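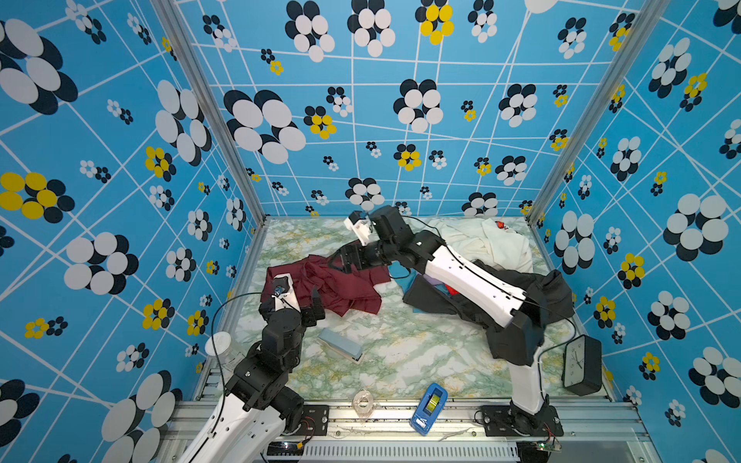

青地に白い線と花のような柄、天板は緑と白と黄土色の大理石模様

Neso 住まいと手仕事ML > 過去ログ > 壁紙・布・紙 > 1,251

差出人: マーリ・カー
日付: 2023年9月18日
件名: Re: 柄合わせで心が折れました

みなさん、こんばんは。マーリです。
夏のあいだずっと読むだけでごめんなさい。シェウィットさんの投稿を見たら、むずむずしてきて出てきちゃいました。

シェウィット・マモさん:
> 台所の隣の小部屋に、Flakbergの大柄を貼っています。
> 二枚目までは順調だったのに、三枚目で花がずれはじめて、
> 窓の上ではもう別の花になっています。
> リピートは68センチと書いてあるので、その通りに
> 切ったつもりなんですが……。
> あと、壁が青で柄も大きいと、テーブルまわりは無地に
> しておくべきでしょうか? 義母には「目が回る」と言われました。

わかります、わかります! 三枚目なんですよね、いつも。一枚目は緊張しているし二枚目は慎重だし、三枚目でお茶なんか飲んじゃって、そのあとです。

まずリピートのほう。68センチなら、Flakbergの大柄は「半分ずらし」の可能性があります。ラベルに矢印が二本、段違いに並んでいませんか? あれが付いていたら、隣の一枚は34センチ下げて合わせないといけません。まっすぐ合わせの気持ちで切っていくと、どこかで必ず帳尻が合わなくなります。わたしは寝室でこれをやって、余り紙で引き出しの底を全部貼りました。引き出しだけはとても豪華です(笑)

ただ、一枚目と二枚目が合っていたのなら、壁の垂直のほうかもしれません。うちみたいな古い家だと、隅が平気で傾いています。下げ振りは面倒ですけど、隅をまたぐたびに線を引き直してください。五円玉に糸でもいけます。あと、隅は一枚で折り回さないこと! 少しだけ回して切って、次の面は新しい垂直線から重ねて始めます。隅のところで柄がほんのちょっと欠けますけど、白い細い線が交差しているような柄だと、花より線のほうに目がいくので、わたしなら線をつなげるほうを取ります。花は多少どうにでもなります。

窓の上の「別の花」は、短い切れ端を使ったからでは? 窓の上下は半端が出るのでつい余りを使いたくなるんですが、隣の長い一枚と同じ高さで柄を取ってから切らないとだめです。もったいないけど。前にグンターさん(ヒンリクスさんのほう)が型紙を起こして余りから柄を探す方法を書いてくださっていて、あれは二月ごろのログにあるはずです。わたしは根気がなくて最後まで読めませんでした、すみません。

糊の話も少し。TelleckのTの青缶、前の配合のほうが好きだったのはわたしだけでしょうか。いまのは乾くのが早くて、位置を直そうとすると紙のほうが伸びるんです。伸びたぶんがまた柄のずれになります。水をちょっと多めにして、塗ってから畳んで9分置く、というのがわたしのやり方です。10分だと電話が鳴るので9分(ほんとうです、母の電話の時間です)。厚い紙ならもう少し長くてもいいと思います。

それからテーブル。無地にしておくべき、というのはよく聞くんですけど、わたしは反対派です! 青い壁に大理石模様の天板なんて、組み合わせとして大好き。石の模様は流れているだけで、繰り返しがそれほどはっきりしないから、花柄とけんかしにくいと思うんですよね。けんかするのはチェックとか水玉とか、きっちり並んでいるもの同士です。どうしても落ち着かないなら、暗い赤の布を一枚、ぽんと置いてみてください。クロスみたいに全面に掛けないで、ほんとうに一枚だけ。青と緑ばかりのところに濃い赤が入ると、目の行き場ができます。お義母さまの目もきっと止まります。

布はブッシュマンの端切れ箱がおすすめです。Buschmannの奥の階段の下、あの段ボールです。この前は40センチ角の麻がたくさん入っていて、イーダさんと取り合いになりました。えんじ色は彼女に持っていかれたので、わたしは辛子色です。悔しい。洗うと色が出るのがあるので、最初だけは別洗いで。

あ、それと切るときの刃! 一枚ごとに折ってください。けちると紙の端がけば立って、そこだけ継ぎ目が白く見えます。青い紙は特に目立ちます。ジークリンデさんが水彩絵の具で端を塗っておくといいと言っていて、わたしもまねしたんですが、色を作りすぎて小皿がいまだに青いです。薄めの色から試したほうがいいですよ。

剥がすかどうかは、今夜決めないで明るいところでもう一度見てみてください。三枚目だけなら貼り直しで済むかもしれません。ロールの番号が全部同じかどうかも見ておいてくださいね。足りなくなって買い足すとき、番号が違うと青がぜんぜん違うことがあります。

ラベルの矢印がどうなっていたか、わかったら教えてください。わたしも廊下の続きをやらなくちゃいけなくて、まだ脚立も出していません。

マーリ

追伸 イーダ・カステンさん、えんじの麻、もし使わないなら辛子色と交換しませんか。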